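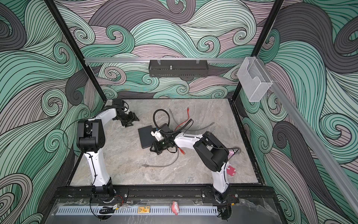
A customer wrote to us that our old FAQ page told her how to hang the paper and never how much of it to buy. We have rewritten the page, and the question of how much to buy now comes first.

Tralevberg Wallpaper: Frequently Asked Questions
Last updated 15/12/2023

How many rolls do I need?

Measure the width of each wall and the height from baseboard to ceiling, then enter both in the calculator on the product page. Don't subtract doors and windows unless they are very large. The calculator adds the pattern repeat for you. If the result lands just under a full roll, order one more.

What is a pattern repeat?

It is the distance from one point in the design to the next place where the same point appears. A large repeat means more paper is trimmed off at the top of each strip so that the seams line up. Small prints and plain textures waste very little.

Why does the batch number matter?

Each printing run is mixed separately, and the color can shift slightly between runs. Check that every roll has the same batch number before you cut any of them. If you need to add to an earlier order, put the old batch number in the notes box at checkout. We will match it if we still have stock and email you if we don't.

Can I order a sample?

Yes. You can have 2 samples free with your first order, and any others are charged at the price shown. Tape the sample up and look at it in the morning and again with the lamps on. Screens vary a lot, and we can't promise that a color will look the way it does on your phone.

Which walls can I use it on?

Smooth, clean, painted drywall is best. New paint needs time to cure, so check the can before you start. Bare drywall has to be primed. We don't recommend the peel-and-stick line for brick, heavy texture, or walls that get damp.

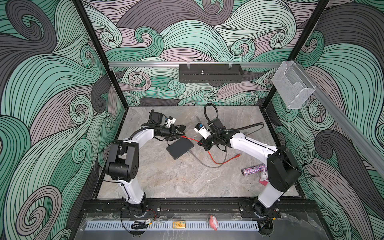 Older plaster is usually fine once cracks are filled and sanded, although chalky plaster should be sealed first. Rub the wall with a dark cloth. If the cloth comes away white, use a sealer.

What is the difference between Hivton and Tanui?

Hivton is our paste-the-wall line. You roll the paste onto the wall and hang the strip dry. Tanui is peel-and-stick and is meant for renters and for people who like to redecorate often. Most designs come in both, but the roll sizes are different, so run the calculator again if you switch.

Do I need special paste?

Any ready-mixed paste for nonwoven paper will work with Hivton. The one we sell is Hirnetex. Don't use paste of any kind with Tanui.

How do I get bubbles out?

Lift the strip back to just above the bubble and smooth it down again from the middle outward. Small bubbles under Hivton often flatten as the paste dries. Leave them overnight before doing anything else.

How do I take it down?

Start at a top corner and pull down slowly, keeping the paper close to the wall. Hivton comes off in full strips on a primed wall. If Tanui resists, warm it with a hair dryer on low.

What does shipping cost?

Orders over $900 ship free. Everything else is charged by weight at checkout. Stock designs leave our warehouse within 2 business days. Made-to-order murals take longer, and the date is shown on the product page.

Can I return rolls I didn't use?

Unopened rolls can come back if the wrapper is intact. Cut rolls, samples, and murals can't be returned. The form is under My Orders.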